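Workshop notebook, Flernlow hardware returns bench
April, entry 11

Started 8:40. Deolinda Mendes asked me to go again through the guarantee text for the Bollholm hinges, as the shop and the website do not say the same thing. The card in the box gives 7 years for the spring. The website gives 3 years for "all moving parts". A customer from Brircombe brought back a hinge under job 2569 and he had printed both pages, so we could not answer him at the counter.

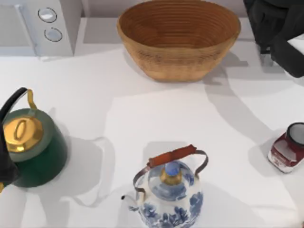 Opened the hinge of job 2569 after lunch. The spring is broken near the second turn and the pin is straight, so I do not think it was forced. I wrote "spring fault, accept" on the card. For the website we also need a text for goods made of natural material, because the Cárdenas list has nothing on them. A coiled basket like the tan one with the deeper brown inside should have its own line: differences of color in the fiber are not a defect. Deolinda agrees with this, but she wants the word "defect" checked against the supplier's terms first.

To do:
Ask Bollholm which period is the right one, in writing.
Until they answer, use the longer period at the counter.
Take the old returns page offline, it still has the former opening hours.
Keep the broken spring in the small drawer, do not throw it.

Stopped 16:15. No answer from Bollholm yet.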